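# Lunness Washstand Notes

Hello and welcome! Lunness is a growing collection of notes on one small, much-loved corner of domestic life: the bathroom basin and the cabinet under it. What sits on top, what gets shoved behind, how people wipe the thing down and put it all back. I've wanted a set like this for years and I'm so pleased it's finally in a state to share.
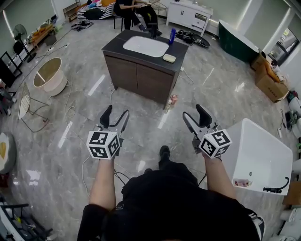
## What's in it

Each entry is a short written record of a washstand and the jobs done at it. There are 2000 entries in this release, all in plain text, all in British English, and each one covers a single visit to a single basin. An entry has three parts:

- **Layout:** what furniture is in the room and where the basin stands in relation to it
- **Things:** the loose items on the counter and on the floor nearby
- **Job:** what was being done, in the order it was done

The washstand in the photo is our reference one, and I'm very fond of it. Dark brown cabinet, two doors, black countertop, white oval basin, black tap at the back. It stands by itself on the floor so you can get at it from all sides, and if you've ever tried to clean behind a fitted vanity you'll know what a treat that is! The blue bottle and the little cream soap turn up in lots of the layouts. So do the two small sprays on the floor round the back.

## Where the rooms are

Two places so far. **Jindgate** is the big open room, where the bathroom things and the sitting room things share one floor. You get a green bath at one side and a stripy sofa at the other, which makes for very good reading, as items wander between the two. **Galtlow** is a proper narrow bathroom with a door you have to close before you can open the cabinet. Notes from Galtlow are shorter and a bit grumpier.

The reference washstand lives at Jindgate. Galtlow has a wall-hung basin with a shelf under it, so if an entry mentions cabinet doors, you're in Jindgate.

## The jobs

Most entries are one of these:

1. `clear` – take everything off the counter and put it somewhere sensible
2. `wipe` – clean the countertop and the outside of the basin
3. `rinse` – clean the inside of the basin and the tap
4. `restock` – put the everyday things back, or swap an empty for a full one
5. `under` – sort out whatever is inside the cabinet or on the shelf
6. `floor` – deal with items on the floor within arm's reach

A single visit can have several jobs. They're listed in the order they happened, separated by a comma. `clear, wipe, restock` is far and away the most common, and if you only read one sort of entry, read those. You learn such a lot from where people put the soap while they wipe.

`under` is my favourite. The inside of a bathroom cabinet is a wonderful thing to write down.

## Example entry

```
room: jindgate
basin: reference
layout: washstand free of the wall, bath to the right,
 white cabinet against the wall, sofa to the left
things: blue bottle (right of basin), soap (near right corner),
 sprays x2 (floor, behind right back corner)
job: clear, wipe, restock
note: soap moved to the edge of the basin, slid in, fished out.
 Bottle put back with its label to the wall.
```

Left and right are always given as if you were standing in front of the washstand with the cabinet doors facing you. We changed our minds on this early on and had to go back through the lot, so please do shout if you find one that's the wrong way round.

## Words we use

I tried to keep to words you'd say out loud at home.

| We write | For |
|---|---|
| washstand | any basin with furniture under it |
| basin | the bowl only |
| tap | the tap, whatever its shape |
| counter | the flat top around the basin |
| bottle | anything upright with a lid or pump |
| spray | anything you press or squeeze to get a mist |
| bar | solid soap, any size, down to the sad sliver |
| cloth | flannels, dusters, old T-shirts |

If it wasn't clear what was in a bottle, the entry says "bottle" and its colour and leaves it there. No guessing at contents! Please keep to this if you send in your own notes. A blue bottle can be mouthwash or it can be something you really don't want to gargle.

## Files

- `notes/jindgate/` – one text file per visit
- `notes/galtlow/` – same again
- `words.md` – the table above plus the awkward cases
- `layouts/` – hand-drawn floor plans, scanned
- `odd/` – 19 entries that didn't fit anywhere, including the one with the fish tank

The plans in `layouts/` were drawn by Joaquín Domínguez, and they are lovely. He draws every cable and every pair of shoes. They're not to scale, so don't measure from them, but they'll tell you straight away what you'd trip over on the way to the basin.

## Known gaps

- Very little on mirrors. Neither room had one over the basin when we began, and the notes haven't caught up.
- Towels are patchy. Some writers put down every towel, others only the ones on the floor.
- The word "shelf" means two things at Galtlow (under the basin, and over the door). I'm halfway through splitting these into `shelf-low` and `shelf-high`.
- Entries written on a Friday are noticeably briefer. Make of that what you will.
- The Jindgate sofa was moved in July. Layouts from before and after are both in the set, and the plans are marked `a` and `b`.

## Using the notes

Anything you like, really: checking your own household word lists, writing cleaning instructions, planning a bathroom shelf, teaching a class how to describe a room. The Yáñez reading group went through a batch aloud and argued happily over whether a bar of soap on a dish is one item or two. (One, for our purposes. The dish gets its own line only if it's empty.)

The text may be shared and changed as long as you keep this README with it. The drawings are Joaquín's, so please ask before you print them on a mug.

## Sending in a washstand

Yes please! A few pointers:

- Write the layout first, before you touch anything.
- List the things on the counter left to right, then the floor.
- Put the job down as you go, even if it's dull. The dull ones are useful.
- Leave out people's names and anything on a prescription label.
- One visit, one file. If you come back later for the cabinet, start a new one.

Version 3 will have a folder for kitchen sinks, which several of you have asked for, and I've already got a draining rack entry I can't wait to put in. If yours has a drainer on the left, I'd love to hear from you, as we've only got right-handed ones so far.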